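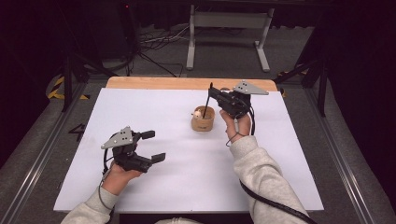

The cup and the black stick, Table 4.

Notice to Residents of Gandum House

The Office of Household Objects has received the wooden cup described in Entry 68 of the register. It was surrendered in November by Miss Elsie Dawber, who stated that it had belonged to her aunt and that it was not to be washed.

In accordance with custom, the cup was placed on a white sheet and a black stick was brought to it. The examiner, Mrs. Zoi Pappas, waited 33 minutes for a sound. At the end of that period she recorded one note, low and rather pleasant -- comparable, in her opinion, to a kettle in a distant apartment.

Mr. Jordan Clegg, attending on behalf of the Hiron Street tenants, heard nothing. His objection has been entered in full.

Residents are reminded that a cup which has sounded may not be sold, lent or used for buttons. Miss Dawber has asked that it be returned to her kitchen shelf, beside the salt. The Office has granted this request for a term of six years and asks only that she leave the window open in the evening, as her aunt did.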